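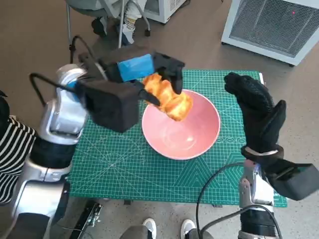
Glazed pastry over the pink bowl, green cutting mat underneath.

Table set: bread, bowl and mat
Mirkcombe workshop, gallery page 13
Text by Karim Srour. Layout by Qusai Karam.

The page covers the bread part of the table set: the bowl, the mat and the baked pieces that go with them. Other groups of objects have their own pages and are not repeated. Item numbers follow the Mirkcombe object list, last revised in March.

The bowl is ceramic, round, and shallow to medium in depth. The inside is a slightly darker pink than the outside and picks up a faint reflection under the ceiling lights. It is listed as item 32. A deeper bowl was tried earlier in the year and dropped from the list — small pieces were hard to see once they were in it. Both came from Dekker, and the deeper one has gone back to the shelf.

The mat is the green self-healing type, printed with a fine white grid, diagonal angle lines and circles, and a number scale at the edge. It covers most of the middle of the table. For this set the grid matters more than the cutting surface. The bowl's starting place is noted by grid square, so the table can be laid out again after lunch without measuring. Loose crumbs are brushed off with a dry brush. Glaze marks need a damp cloth, and the cloth should be wrung out well or the mat stays tacky.

The pastry has a browned, glossy surface with layered ridges and some lighter yellow patches. On the object list it is entered under "bread, layered". The list does not separate croissants from other layered shapes, and there is no plan to change that.
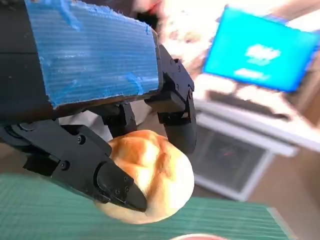
Round roll, glazed top, pale lower sides.

The roll is entered under "bread, round". Its crust is golden orange-brown on top, lumpy, with soft ridges and shallow cracks, and it fades to pale cream lower down where it is less baked. The glossy top gives strong white highlights. Anyone matching colour against the Novitz chart should take the reading from the side of the roll and write down which side was used.

Storage for both shapes is the same. Bread pieces go in the lidded box marked 943, one layer deep, with paper between the pieces and the lid. The bowl is kept apart from them, on the shelf above, upside down on a folded cloth. The mat is stored flat. It must not be rolled, even for a short move between tables — a rolled mat lifts at the corners for days and the bowl will not sit level near the edge.

Checks before the table is used:
Mat flat, scale readable, no old tape on the grid.
Bowl clean inside and free of chips at the rim.
Bread pieces checked for cracks that go right through.
Object list to hand, with a pencil.

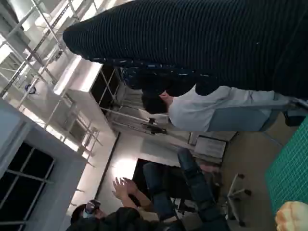 Floor and seating

The green mat lies close to the seats, with a wide stretch of beige floor between. Chairs on castors are pushed back before anything is laid out, and bags go against the wall. Headsets are booked on the Runero sheet, separately from the table. The ceiling rails and pipes are part of the building and nothing from the table set is hung from them.

Handling notes

Bread pieces are picked up by the sides, with the glazed top left clear. Pieces that have shed crust are put to one side and entered as worn. They stay on the list until a replacement has been weighed. The bench scale reads to 500 g, enough for any single piece in this group but not for the bowl, which is weighed on the large scale in the store.

Corrections to item numbers should go to Qusai Karam. Corrections to the text go to Karim Srour.

Page last changed May 21, 2025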